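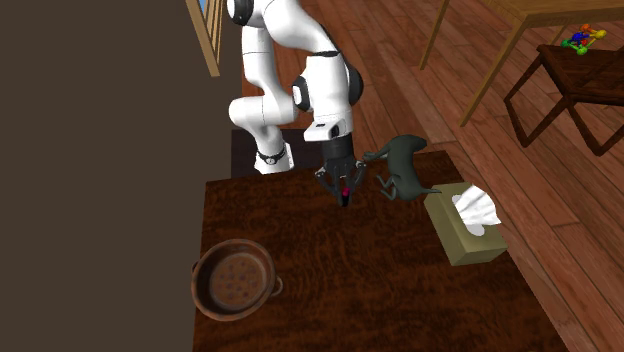

一、题目和研究的问题

本报告的题目是《候选人怎样谈处方费:Drurkstead地方选举中的一项承诺》。这是中文与公共政策课的期末项目,按照要求,报告要用中文写,要用本地的材料。

Drurkstead是Grulidia地区的一个小城。在Grulidia,病人去药房取药的时候,每一张处方要交一笔固定的费用。地区议会决定这笔费用的上限,但是每个城市可以用自己的预算给居民补贴。Drurkstead到现在没有补贴,旁边的Grarnstead已经有了。在今年的选举里,处方费成为大家谈得很多的一个题目。

我想回答两个问题。第一,候选人对处方费说了什么,他们的话在竞选的过程中有没有改变。第二,选民听懂的内容和候选人说的内容是不是一样。第二个问题比较难,我只能回答一部分。

二、背景

处方费在Grulidia是一个老问题。赞成收费的人认为,如果取药完全免费,有些人会取很多用不到的药,药放在家里过期。反对收费的人认为,有慢性病的人每个月都要取药,对他们来说这笔钱不小。现在的规定是,儿童和领养老金的人免费,其他人都要交。收入低但是有工作的人正好在中间,他们没有免费的资格。

Grarnstead的做法是由市政府付费用的一半。居民要先在市政厅登记,拿到一张卡,去药房的时候出示。这个办法的缺点是登记的手续很长,表格有5页,而且只在工作日的上午办理。我读了Grarnstead市议会的会议记录,有议员批评说,最需要补贴的人上午都在上班。这句话后来在Drurkstead的竞选里被引用了很多次,有时候引用得不太准确。

三、材料和方法

我使用的材料有三种:候选人的宣传单,公开辩论的录音,还有我自己做的访谈。宣传单是从市图书馆的公告栏和我住的街道收集的。公开辩论在Carrilho会堂举行,时间是2011年5月20日晚上,我在现场做了笔记,后来又听了一遍会堂放在网上的录音。

访谈是在药房门口和会堂门口做的。我先说明自己是学生,再问对方愿意不愿意回答。问题一共有3个:您知道哪位候选人想降低处方费?您觉得他或者她打算怎么付这笔钱?这件事会不会影响您投票?有的人只回答了第一个就走了,我把这样的回答也留在记录里。

开始的时候我的问题写得太长,中间有“在多大程度上”这样的说法,受访的人常常请我再说一遍。老师建议我改短。改了以后谈话顺利得多,但是早期的回答和后来的回答不能完全放在一起比较。 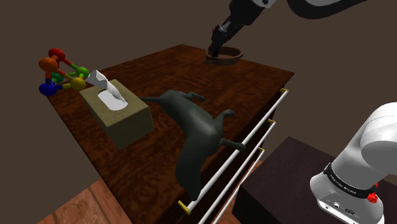

图二 木柜与棕色浅碗

四、候选人的说法

竞争市长职位的有两位候选人,在报告里我把他们叫作候选人甲和候选人乙,老师要求我们不写政治人物的名字。

候选人甲在第一张宣传单上写的是“取消处方费”。这个说法在法律上有问题,市长没有权力取消地区议会规定的费用,只能补贴。到了第二张宣传单,文字变成“让每个家庭都付得起药费”。在Carrilho会堂的辩论中,主持人直接问这两句话是不是一个意思。候选人甲回答说目标没有变,只是方法要和地区议会商量,如果议会不同意,就用市里的预算建立一个补贴基金,第一步先帮助2000户家庭。主持人又问为什么是这个数目,回答是按照Grarnstead登记的情况推算的。我没有找到推算的过程。

候选人乙从开始就反对全面补贴。他的意见是应该先延长市立诊所的开放时间,让居民早一点看病,这样以后需要的药会少一些。他在辩论里没有说延长时间要花多少钱。观众席有一位女士站起来问诊所周末开不开门,他说会考虑。我觉得“会考虑”在中文里是一个很有意思的说法,我在学中文的第二年才明白它常常不是答应的意思。

比较两个人的材料,可以看到他们谈的其实不是同一件事。一个谈价钱,一个谈时间。辩论的后半部分有些混乱,原因也在这里:每次甲问乙对价钱的看法,乙就回到诊所,每次乙问甲诊所的事,甲就回到药房。

五、访谈的结果

愿意谈话的人里面,多数知道候选人甲的主张,可是他们记得的是第一张宣传单的说法,也就是“取消”。一位在超市工作的先生告诉我,他听说六月以后取药就不要钱了。没有任何一张宣传单写过这样的内容。我想他可能把选举以后新市长上任的时间和新办法开始的时间混在一起了。

关于钱从哪里来,很多人说不知道,也有人说是“政府出”。我接着问是市政府还是地区政府,多数人觉得没有区别。对研究公共政策的学生来说,这个区别非常大,对取药的人来说,确实可能不重要。

至于投票,回答很不一样。有慢性病的人说会有影响。年轻的受访者比较关心房租和公共汽车。一位老太太自己已经免费,但是她要替女儿投票给“便宜的那一位”。
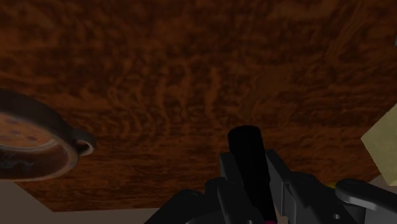 Sheila Dawber

六、讨论

我原来以为,候选人修改了说法,选民会觉得他不诚实。访谈里几乎没有人提到这一点。第一句话很短,容易记住,后来的说明比较长,又印在宣传单的背面,读到的人少。如果竞选团队希望选民了解补贴基金的办法,也许应该把它放在正面。当然,他们也可能并不希望这样,从我的材料里看不出来。

还有一点和语言有关。在宣传单上,“取消”“减免”“补贴”三个词有时出现在同一段里,好像意思相同。我做翻译的时候必须每次选一个,所以注意到了。本地的读者读得快,大概不会停下来想。

七、不足的地方

我的访谈都在市中心做,没有去北边的居民区,那里的人去药房要坐公共汽车,看法可能不同。访谈没有录音,只有手写的笔记,有几处我后来自己也看不清楚,就没有使用。另外,我没有联系上候选人乙的办公室,写了两封信,没有收到答复,所以他的部分只能依靠公开的材料。

八、参考材料

Grarnstead市议会会议记录,关于处方费补贴的部分
Carrilho会堂市长候选人公开辩论录音
候选人甲宣传单,第一张和第二张
候选人乙宣传单
作者访谈笔记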